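Jedero Home Forum > Tidying and Storage
Junk drawer: sort it all at once or a bit at a time?
2019-04-28, started by Anil Amin
Print this thread | E-mail this thread

Anil Amin wrote:
We moved in December and the kitchen junk drawer came with us in one box. I never sorted it. Last night I gave up looking for the tape measure and decided the whole lot has to be gone through. My plan is to tip everything onto the table and leave it there until each thing has a place. My wife says do one handful a night and keep the table free for meals. Which works better?

gruvalum wrote:
Tip it out. If you do handfuls you end up making decisions about the first batteries before you know how many more are at the bottom. Set a timer for 25 minutes and stop when it rings.

ritchie_55 wrote:
I disagree. I tipped mine out two years ago and we ate on the couch for a week. Then I swept it all back in because people were coming over. A handful a night got it done. It was slow but it got done.

pinecabinet wrote:
Put a cloth down first, whichever way you do it. Keys and padlocks scratch a tabletop, and small screws roll. With a cloth you can pick up the corners and move the pile if you need the table back. I use a thick towel with an old tablecloth on top.

gruvalum wrote:
Lifting it by the corners is how it goes back in the drawer unsorted. See ritchie's post.

ritchie_55 wrote:
Fair.

Anil Amin wrote:
Went with the cloth. Everything is in the middle now and the table is out of use until I finish.
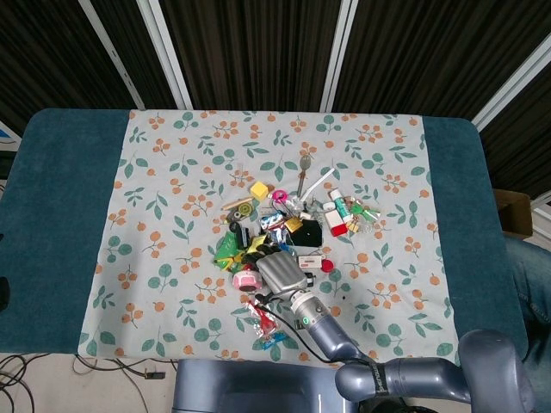 The pile on the berry tablecloth, padlock and spoon included.

pinecabinet wrote:
The spoon can go back with the silverware right away. Do the things that already have a home first. For the padlock, look for the key before you decide on it. If there's no key after the whole pile is sorted, toss it.

gruvalum wrote:
I would keep the padlock. You can lock something once without a key.

ritchie_55 wrote:
That is a terrible reason to keep a padlock.

Anil Amin wrote:
Padlock is in the maybe bowl. Are divider trays worth buying? The Brikaren ones come in a set of 5.

pinecabinet wrote:
Sort first and measure the drawer after. I bought trays before I measured and they were too tall to let it close. Small boxes do the same job for nothing.

3 reader comments

molly_k: We do this every spring. Anything I can't name goes in an envelope with the date on it. If it's still sealed the next year, out it goes.

tworooms: Check tubes of glue and cream for dates while you are at it. Half of ours were dried up.

hank800: On the side of one handful a night. I have small kids and the table is needed.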